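Late-Night TV Watch Parties: Kitchen Tips From a Kastico Viewer

I have hosted a late-night talk show party once a month for years now, and I still get excited the afternoon before one! There's something wonderful about a room full of people in socks, half of them up way past their bedtime, all shushing each other when the band starts playing. The kitchen side of it took me a long time to get right, so I've put together what works in my house (a small house, with one oven and a counter the size of a skateboard).

Get the cooking done by 9 pm

The monologue is the best part of any talk show, and I refuse to spend it standing over a frying pan. Everything hot goes in the oven early and sits at a low setting under foil. Baked dumplings hold up beautifully. Mozzarella sticks do not, so save those for a movie night when you can hit pause.

My standard amount is 34 dumplings on one sheet pan. That's what fits without them touching, and they brown so much better with a little space between them. Brush them with oil, flip them once, and pull them when the edges go dark gold.

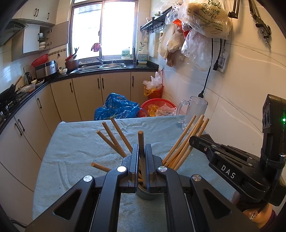

If you're making popcorn too, do it last. I pop mine in a deep pot from Fevwood that I found at a yard sale, with the lid tilted a crack so the steam gets out. Salt it while it's still in the pot and give it a really good shake. Fine salt sticks, coarse salt ends up at the bottom of the bowl, and then somebody gets it all in one handful during the final guest.

Quiet food for quiet bits

I love tortilla chips. I will never serve them during a stand-up set again! One person crunching can wipe out a whole punch line. Now I bring out the loud snacks for the commercials and the music, and keep soft things on the coffee table the rest of the time: cheese cubes, steamed edamame, little egg sandwiches, grapes cut off the bunch and already rinsed. Take the twist ties and the crinkly bags out of the room while you're at it. Pour everything into bowls before the show.

Same goes for ice. Fill the glasses in the kitchen, during the ads.

Set the table so people can help themselves

Put the food table somewhere that doesn't cross in front of the screen. Ours is in the kitchen, and you can hear the TV perfectly well from there if the door's propped open. Plates at one end, napkins at the other, sauces in the middle in short, wide bowls that won't tip. I like a cloth on the table because it saves the surface from drips, and I've stopped ironing it. I like a big tray under the dips as well, and it all gets carried to the sink in one trip.

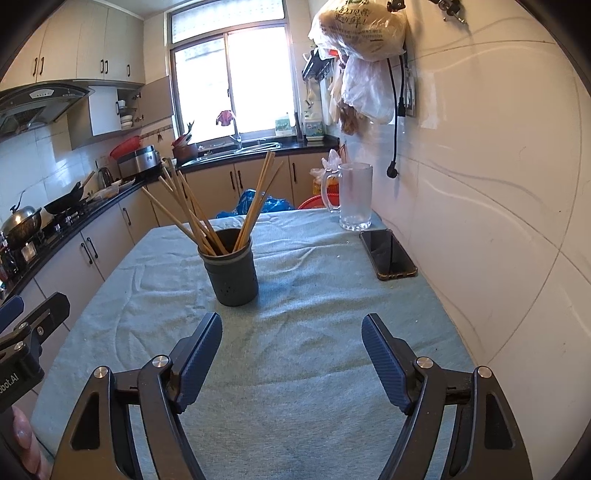 Finger food sounds like the easy choice until the remote gets passed around. Sticky remotes, sticky phones, sticky couch arms, I've scrubbed them all. A holder of wooden chopsticks out on the table fixes a lot of that, and it's surprisingly fun to eat popcorn with them (slow, though, so the bowl lasts longer!). Let them fan out over the rim so people can grab a pair as they go by. After washing, dry them lying flat on a towel overnight before they go back, or the ends start to smell musty. And shake out the cloth before it goes in the wash, because crumbs love to hide in the folds.

The morning after

Soak the sheet pan before bed, even if you do nothing else. Hot water, a squirt of dish soap, done. My old Prakel pan has been through almost 70 of these nights and it still comes clean with a soft brush.

For butter spots on the couch, sprinkle on cornstarch, wait 4 hours, and vacuum it up. Try a hidden corner first if the fabric is delicate. Leftover popcorn makes a great topping for tomato soup, and leftover dumplings go straight into broth for lunch. Next month I'm trying a warm spinach dip in the slow cooker, and I can't wait!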